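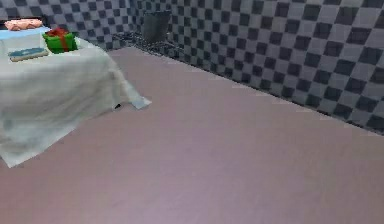 **From:** Mirjam Dekker
**To:** dronda-users
**Date:** Aug 20, 2018
**Subject:** Re: Replay drift in draped-surface scene, teleop vs. hand-guided

Sohail Durrani wrote:

> I have been replaying the Guna demonstrations from the January release on the current Dronda build and I get different end states from the ones in the log. The remote-control episodes mostly match. The hand-guided ones do not. In the worst case the arm closes on nothing and carries nothing to the drop point, and the episode is still marked as a success in the file.
>
> Two questions:
>
> 1. Is the logged arm state the commanded joint position or the measured one? The format page says "joint position" and leaves it there.
>
> 2. Is the cloth supposed to be simulated during replay? I see the hem settle differently on each run, and the gift box shifts slightly when it does. If the box moves before the arm reaches it, then replaying the arm on its own can't work.
>
> We would like to train on both kinds of demonstration together. At the moment I would have to throw away everything that was hand-guided, and I would prefer to understand the problem first.

Sohail,

Taking these in order.

The logged value depends on how the episode was recorded. For remote control it is the commanded position, written at the moment the command leaves the input device. For hand guiding there is no command, so the recorder writes the measured position of the physical arm in Dudville, which is running in gravity compensation while the operator pushes it about. The simulated arm follows those values with its normal position controller. Both end up in the same field. This was my decision and it was a poor one. The two are close when the arm moves slowly and differ by the tracking lag when it does not.

What you are seeing is that lag, applied twice or once depending on the source. During a hand-guided recording the simulated arm trails the physical arm a little. The operator watches the screen, sees the simulated gripper short of the box, and pushes a bit further. On replay with the old controller gains the same lag comes back and everything lands where it did before. The current build has stiffer gains. The simulated arm now goes where the operator pushed, so it overshoots by the amount the operator was adding. Remote-control episodes suffer less from this, as our operators slow down near contact when they have only a controller in their hands.

You can confirm it by setting `controller.gains: legacy` in the replay config. If the hand-guided episodes then match to within a finger width at the grasp, there is nothing else wrong with them.

On the cloth: it is simulated during recording and it should be off during replay. The cover over the large surface is settled once when the scene is built, and then its vertex positions are supposed to be loaded from the scene file and held. The replay script was ignoring the `freeze_cloth` flag if the flag came from the episode header, and honoring it only on the command line. Pass it explicitly for now:

```
dronda replay --episode <id> --freeze-cloth --gains legacy
```

The flared corners that reach the floor are the part that varies most between runs. They have little fabric above them pulling in a consistent direction, and the contact solver is nearly indifferent to where they stop. This matters less than it looks, as no task touches them. The top matters more. The green box with the red bow stands near the right end, close to where the fabric curves down, and a change in the cloth under it tips the box enough to spoil a narrow grasp. The flat book-like item is more tolerant, at least for the push tasks. I would not trust it for edge grasps with the cloth live.

Before anyone asks again off list, the checkered walls are there for the camera tracker and have no collision geometry. If the arm passes through one in your replay, that is a different bug in your base transform, and you should look at the origin first.

Now the success marks. They are set by the operator with a pedal at the end of the recording and are never recomputed. A mark therefore describes the original run only. We have since written a checker that replays each episode and tests the final object pose against the goal region. Results for the January release, with legacy gains and frozen cloth:

| | Episodes |
|---|---|
| Recorded and marked as success | 484 |
| Pass the checker on replay | 351 |

I looked through part of the remainder. The failures fall into a few kinds:

- The operator released the object above the goal and let it drop, and the bounce differs.
- The recording starts with the arm already moving, so the first samples are handled as a jump. Episode 1060 is the clearest case and is a useful test if you are writing your own loader.
- The pedal was pressed early. The object was still in the gripper at the end of the file.

The early pedal presses come almost entirely from hand guiding. Claeys, who supplied the operators, had 14 people working in rotation, and with both hands on the arm the foot tends to go down as soon as the object is over the target. Those episodes can be kept if you train only on the approach and the grasp. For anything that includes the release, drop them.

As for training on both kinds together, I would do the following. Do not use the raw joint field as the action. Take the simulated gripper pose from the `sim_state` block, which is written identically for both sources, and use the pose a few steps ahead as the target. That removes the difference between commanded and measured values and also the dependence on gains. Keep the source as a label anyway. The hand-guided paths are shorter and smoother, and the remote-control paths contain pauses wherever the operator switched between translation and rotation. If the pauses are left in, the policy learns to stop in the same places and sometimes does not start again. We trim any stretch where neither the pose nor the gripper opening changes, except next to a grasp — the fingers need that time to close.

One thing I can't answer yet is whether the gripper opening has the same problem as the joints. In hand guiding it is driven by a thumb switch on the handle, so it ought to be a command in both cases. I have seen two files in which it looks filtered. If you come across more, send me the episode numbers.

The fix for the header flag is on the development branch and needs someone other than me to try it on a machine with a different solver build. The format page will get separate fields, `q_cmd` and `q_meas`, in the next revision. Old files will be read with whichever one applies filled in and the other left empty.

Mirjam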